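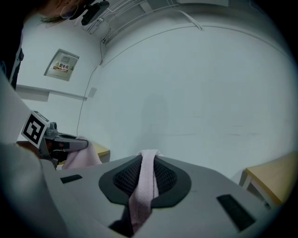
Pink cloths and hand-held grippers during a demonstration session, with the square tracking marker on the second gripper at left.

Towel folding by hand, 2000 times over: Plundbridge lab opens its doors

PLUNDBRIDGE - Fold it, drop it, pick it up, fold it again. That has been the working day since May at Gusitz, the small automation firm on the Egilsson industrial park, where staff are teaching machines to handle laundry by doing the job themselves. Reporters got a look on Friday morning.

The method is simple enough to explain. Getting it right, less so. A person takes a gripper in each hand, the same sort of jaws a robot would have at the end of its arm, and does the task. Pick up a cloth. Shake it out. Lay it down. A camera on the tool sees what the tool sees and the movement is saved with it. Later a robot tries to copy.

No robot needed for the recording part. That's the selling point, according to the company, which used to do everything by remote control and found it painfully slow. Operators sat at a desk and steered the arms with a pair of levers. A good one managed a towel in a couple of minutes. With the hand-held tools the same person does it in seconds, and the wrist doesnt ache as much, or aches differently, depending who you ask.

Target for this round is 2000 finished demonstrations. The count stood at 800 when the doors opened Friday, a bit behind where the firm wanted to be. Blame a bad batch of recordings in the first weeks, all thrown out. The grippers had been moving too fast and the tracking lost them. Operators now get a half day of practice before anything they do is kept.

Cloth is the hard one. A box stays a box. A towel is a different shape every time you touch it, and a person sorts that out without thinking while a machine has to be shown again and again. Corners are worst. Staff are told to pause a moment when the cloth is pinched, then lift, so the grab is easy to find in the recording later on. They are also told not to rescue a bad fold with their fingers. Tools only. If it goes wrong, it goes wrong, and fixing it with the grippers counts as useful too.

The customer is Werier, the laundry service which handles linen for hotels and care homes in the area. It wants help with small flat items first, hand towels and wash cloths, the stuff that piles up at the end of a shift. Sheets may come later. Fitted sheets, "not on my watch," said one supervisor.

Will it cost jobs? Werier says no and points to 2 folding positions it has been unable to fill since winter. Workers at the plant were more careful about it. One said she would beleive it when she saw it. Another wanted to know whether the people giving the demonstrations get paid the same as the people on the folding line. Gusitz would not give hourly rates but said its operators are on regular contracts, and that it has hired from laundries before.

Remote control hasnt gone away completely. Once the robot is running at Werier, someone will be on hand to take over when it gets stuck, steer it out of trouble and hand back. Those takeovers will be recorded as well and go in with the rest.

First trial at the laundry is planned for after the summer rush, one arm pair, evenings only. The firm is still looking for operators for the late shift. No experience needed, both hands required, apply at the front office on the Egilsson park before 4 p.m.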